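Home | Modules | Handouts | Timetable | Contact

We use cookies to keep you logged in. Accept / Settings

Setham Evening Classes
Shelving and Small Collections, session 5
Notes: Nikola Kurek

Recap from last week. Sort first, shelve second. Subject before size, unless the shelf is very low, then size wins. Non-Latin titles: copy the characters off the cover as printed, e.g. 韩非子 (Han Feizi), then romanised form underneath. Don't guess, ask.

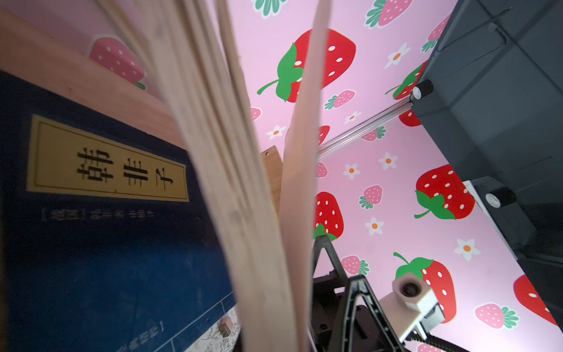
Romanised form goes on the slip as well as in the list. Slips are in the blue folder. Max 36 to a sheet, pls don't squeeze extras in the margin.

Small shelves. Heavy books low down, always. Measure the lower opening before you plan anything, then the tallest book.

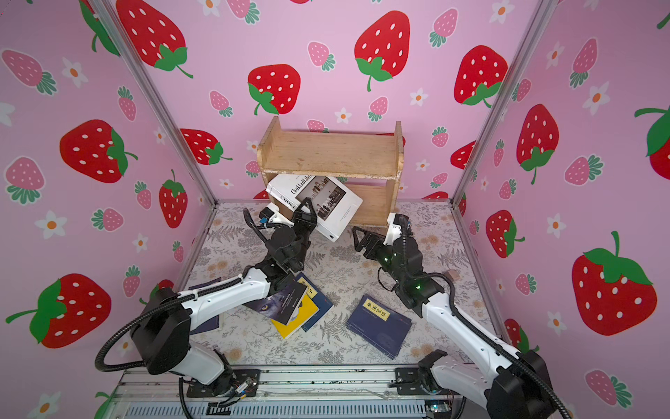 Spine or cover out? Spine out for anything you look up by title. Cover out takes more room but suits picture-led books. A white cover with a kitchen or some other interior on it, say, is worth showing on a little wooden shelf like this one. Write down wich you chose.

For next time: read the Skemerham handout, 2 pages. Bring a tape measure. Lech Wasilewska is covering.

Recent items
- Session 4: Sorting by subject
- Clolus list, corrected
- July room changes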